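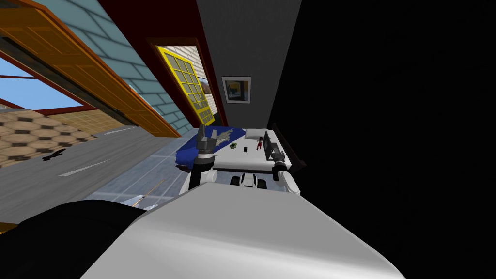
Simulated view over the body panel, with both arms up at the table.

12th December

I've had a few evenings on the two-armed build since the last post, nearly all of them on the computer. The real frame is still on blocks at the Hulledton workshop waiting for its second shoulder, so the model is where the work is happening for now.

The camera mount has been the main job. In October I had it sitting dead level on top of the body and the grippers kept going out of view whenever they came in close. I've since tried it pitched down and rolled over to one side. The walls and floor come out on a steep slant, which takes some getting used to, but I can see both grippers and most of the tabletop at once. The price is a big grey curve of body panel along the bottom of the view. I could move the mount forward to lose some of it, but then the bracket gets longer and the real one will wobble. I'm leaving it.

The room is one that Liam Rowbotham put together from odds and ends he had left over from other projects. It has an orange door, a blue tiled wall, a floor that changes from hexagons to a strip of road with dashed lines, and a window with yellow bars. I asked if he had anything plainer and he said no. It has grown on me, and the busy background is a fair test for the vision code, which was far too happy when everything was grey.

The table is the bit I care about. There's a blue cloth over the left part of it and a few small things on top, including a red figure that I use as the main target because it stands upright and the colour is easy to pick out. The monitor at the right-hand end is there to be avoided. My path planner is called Skella (named after a beck I used to walk along, no other reason) and until last week it treated anything thin as if it had no thickness at all. The right arm went through the edge of the monitor in 40 runs out of 80. I've now padded every obstacle and on the next 80 it clipped it once.

The cloth is harder. I have it set up as a proper soft body, and the left gripper can pinch a corner, but as soon as it lifts, the simulation slows to a crawl. Cutting the cloth mesh down helped a lot. It looks a bit stiff now and hangs like cardboard if you look closely. Amber Fairclough reckons I should stop bothering with the cloth until the real arm can hold one, and she may be right - I've spent more time on it than on anything else this month.

Other bits done:

Wrist limits are now set to 90 degrees each way to match the real joints. I'd had them wrong from the start.

The base drives properly. Before this it slid sideways when both arms reached out together, and the fault was my wheel friction value.

Gripper fingers close at the same speed on both sides. The left one was slower because of a typing mistake.

Still to do is the shoulder itself. The bearing I ordered from Catterall came in at 46 mm and the housing is cut for a smaller one, so either I open the housing out on the lathe or send it back. I'll probably open it out. The motor boards are the old Kasard ones from the first version and they'll do until something burns.

If anyone has a decent way of modelling a folded cloth without the whole thing grinding to a halt, leave a comment. I've read most of the forum threads and tried the obvious settings. Next post should be the shoulder, if I can get time on the lathe.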